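Re: Printed bases for the workshop tables

Hello all,

Sorry for the slow answer, I've been without a proper connection since we moved out of the Vedgate rooms and I've been reading the list on my phone, which is no way to read anything with more than two paragraphs in it. I've snipped the earlier message down to the bit I'm replying to:

> We've now had 3 of the round uprights come away from their
> square bases since we started using them at Serkside. The
> plates themselves are fine and sit nicely, it's always the
> join that goes. Has anyone tried printing the plate and the
> upright in one piece? Or is it better to do them separately
> and glue? We've got a roll and a half of black left and I'd
> like to use that up before we order anything else. Also does
> anybody still have the drawing with the original
> measurements, because ours has had tea on it.
>
> (Serkside table group, July 2019)

Right, the drawing first. Yes, I've got it, and a clean copy too, and I'll put it in the shared folder tonight. The plate should be 57 mm along each side. If yours are coming out a touch bigger than that, it's probably the first layer squashing out, which ours did all through the spring until I stopped fiddling with the bed height every five minutes.

Now, one piece or two. I've gone back and forth on this more times than I care to admit! We did the first lot in two parts with a peg on the bottom of the upright and a hole in the plate, and they looked lovely, but the peg was too thin and it sheared off the moment somebody leaned on it sideways. Then we did them in one piece, plate flat on the bed and the upright growing straight up out of it, and I've not had a single one break at the join (I have had one break halfway up, but it had been dropped down the stairs at Vedgate, so I don't think that counts). They take longer, obviously. I leave them running while I do the washing up and the paperwork and they're usually done before the paperwork is.

A few other bits from the last batch, in no special order. Put a few more walls in the upright and don't bother with extra filling in the plate, it only wastes plastic. Round the top over. We had flat tops to begin with and the rim was sharp enough to catch your sleeve, and a rounded one is so much nicer to get hold of from above. If the corners of the plate lift, give it a wide brim and trim it with a craft knife afterwards, going away from your fingers please, I have a scar. And do rub the underside on a bit of 300 grit before it goes anywhere near a decent tabletop. I left a long grey scratch down one of the Rumberg tables and I'm still hearing about it.

I know some of you set the upright dead centre. I prefer it shifted a little, it leaves you a wider strip of plate to put a thumb on while you're getting hold of the top, and it's surprising how much steadier that feels. It's only a change of one number in the drawing so you could try both.

On colour, I'd happily use up the black. It shows every bit of dust, mind you, and the sides go very dark under our lights, but on a pale wooden table you can at least find the thing.
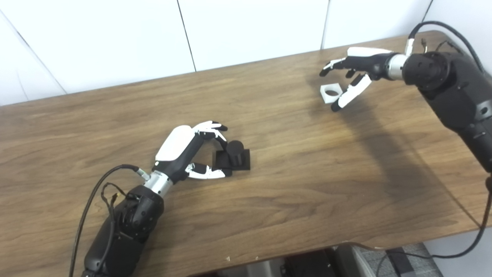

Gavalas wrote back off-list to say that they'd tried gluing theirs and it held perfectly well as long as both faces were roughed up first and the whole lot was left overnight under a heavy book, and that they wouldn't go over to one-piece prints while they still had a box of up to 6 spare uprights to get through. Fair enough, I'd do the same with a box of spares sitting there. I'd only add that it wants to be a glue with a bit of give in it, the brittle sort let us down at Vedgate in the cold weather.

I'm hoping to run another batch in September once the printer has its new nozzle, so if you want some made at the same time, tell me how many and whether you want the upright in the middle or off to one side. Postage as before. And if whoever borrowed the good calipers could let me have them back I'd be very grateful, I've been making do with a school ruler.

Cheers for now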